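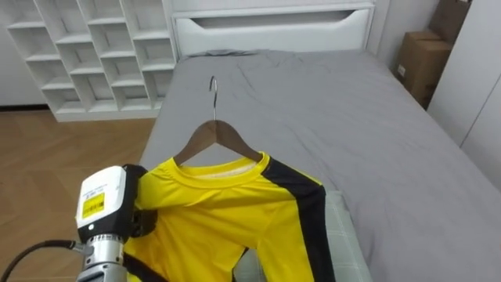

**Figure 3.** Left gripper closed on the shirt near the shoulder, hanger inside the collar.

### 5.2 The stuck release

I'd love to say our shirt-hanging trials at Lilden went smoothly, but 7 of the 80 runs ended in the same fault (and it drove me up the wall!). The controller asked the left gripper to open, got no reply within 900 ms, and carried on as if it had let go. You can guess what that does to a collar. 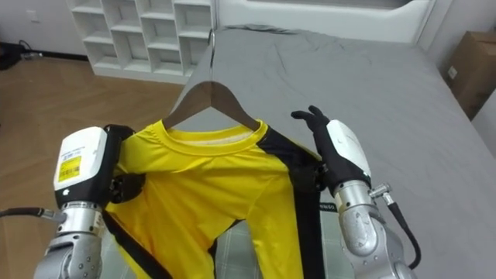 **Figure 4.** Both arms at the shirt, with the right hand raised beside it.

Diễm Quan traced it to a dropped message in Tanguy, our motion planner. We now stop both arms until the release is confirmed, and I've kept the seven failed runs in the results.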